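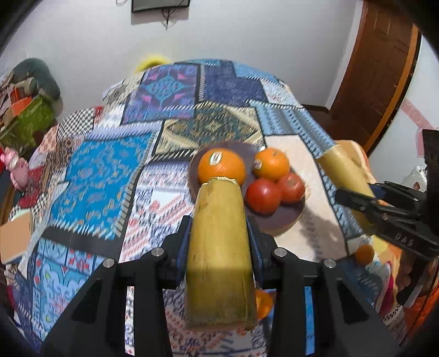 19/06/2020

Fruit sorting, quilt setup again. Bench is still full of the Pledano boxes so using the bed in the back room, patchwork quilt on top, brown plate on that.

Fruit today: bananas, oranges, tomatoes, all from the Zusitz stall. Bananas a bit past it, brown streaks already. Two big oranges with stickers still on, left them on for now. Small oranges are the ones that roll, watch the edge of the bed.

Order we settled on:
tomatoes and big oranges on plate first
bananas after
small oranges last, wherever they fit

Plate is too small for all of it. Round, fine for four things, after that stuff starts sliding onto the quilt. Kustberg had a wider one in the catalog, check if we can still get it. Would like 300 mm across at least.

Quilt: good and bad. Lots of pattern, so it's easy to say where you put something (turquoise panel, checkered squares, the cream bit under the plate). But it bunches up when you lean on the bed and then the plate tips. Tucked it in on both sides before starting and it helped for maybe 3 rounds. Safety pins next time?? Or a board underneath.

Bananas: hold by the middle, not the tip. Squeezed one too hard in May and it split, mess on teh sheet, had to wash everything. Bruised ones go soft fast so swap them out every 6 rounds even if they look ok.

Weights from this morning, kitchen scale: big orange roughly 200 g. Didn't do the tomatoes, scale battery died. New battery on the list.

Still to do
– clear the pile at the far end of the bed, cushion and boxes and so on. Pink plush can go back on the shelf
– book or notebook off the quilt before the next round
– stickers: decide on or off and then stick to it. Jibrin sheet says off, but they leave a gummy spot and the fuzz from the quilt gets on it
– more tomatoes, firm ones

Fruit back in the kitchen by tonight, bananas into bread if they get any browner.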